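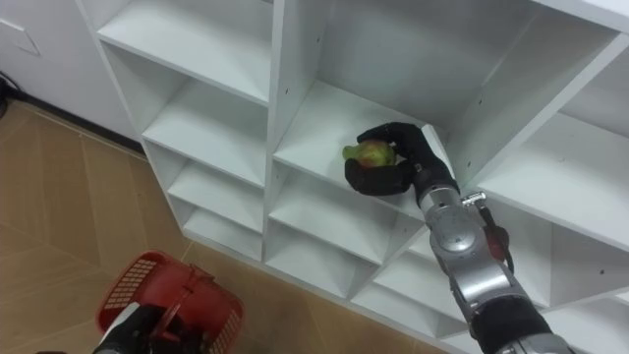 Aushilfe für Fächer und Obst gesucht (m/w/d)

Stergiou ist ein Gemeinschaftsbüro mit vielen Meinungen und einem weißen Fachregal. Das Regal war als Ablage für alle gedacht. Seitdem wird darüber diskutiert, ob ein Apfel eine Ablage ist oder ein Snack und wem er nach drei Tagen gehört. Wir suchen jemanden, der solche Fragen entscheidet und dabei freundlich bleibt.

Was zu tun ist:
Fächer einräumen, ausräumen, auswischen
Äpfel verteilen, bevor sie weich werden
lose Regalböden wieder auf ihre Stifte setzen
herrenlose Ladekabel zu Elfriede Petersen bringen, die sie ohnehin sammelt

Was du mitbringst:
Augenmaß, ein sauberes Tuch im Kopf und die Bereitschaft, für die unteren Fächer in die Hocke zu gehen. Vorkenntnisse in Obst sind nett. Wer Bücher nach Farbe sortiert, möge das bitte im Gespräch erwähnen, Wai-kit Liu hat dazu eine Haltung.

Was wir bieten:
300 Euro im Monat für 2 Vormittage pro Woche, Kaffee in wechselnder Qualität und ein eigenes Fach. Welches, darfst du dir aussuchen, nur nicht oben rechts. Darum bewerben sich schon zwei Abteilungen.

Bewerbungen bitte bis 10. August 2025 an Hamidreza Amini, Kennwort Nirkitz. Ein paar Zeilen genügen. Lebensläufe über vier Seiten landen ungelesen im Regal, ganz unten.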